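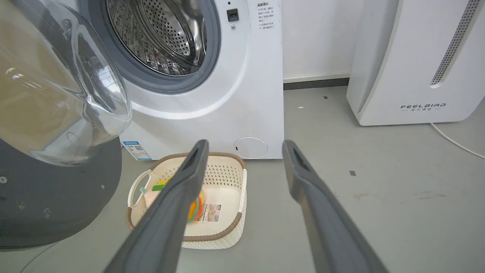
Door open, basket on the floor in front.

Last updated: 7/12/25

Hello again, everyone on the Julau laundry list,

I've been meaning to answer this one all week, and I finally have a cup of tea and a free half hour, so please bear with me!

> We moved into the Tsegaye building in June and share a
> front loader with the flat across the hall. Towels come
> out smelling like a pond. I've tried extra detergent and
> it got worse. Do I need to call somebody?

Oh, I do feel for you, and I wouldn't call anybody yet. My first guess is the gasket, the big rubber ring around the opening. Pull the fold back gently with your fingers and wipe all the way around with a cloth and warm water, going slowly along the bottom, where the lint likes to settle (I once found 2 hair ties and a very sad sock in mine).

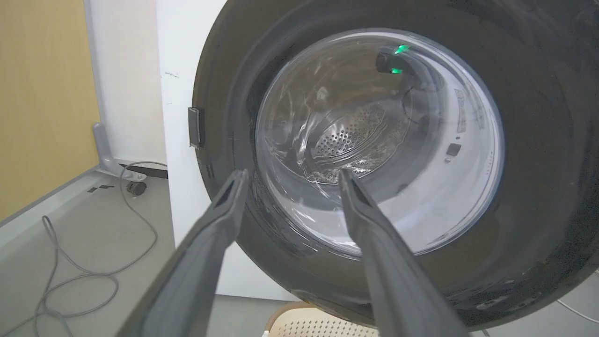

Then give the glass bowl of the door a wipe too, inside and out, and look in the bottom of the drum for anything left behind before you start another load. Next comes the little round filter cover, if your machine has one low down on the front. Put a shallow tray and an old towel under it first, please, and open it a bit at a time. I do mine every 30 days or so, or whenever I remember, if I'm being truthful with you all.

As for detergent, go back to less. I use the small Pureck scoop, level, even for towels. Run one empty hot wash, leave the door standing open afterward, and keep your basket right by the machine so the wet things get carried off to dry the same hour.

If it still smells after all that, write back and tell us, and I'll dig out my notes on drain hoses from the old Stalteck machine.

Warm wishes to you and to the neighbors across the hall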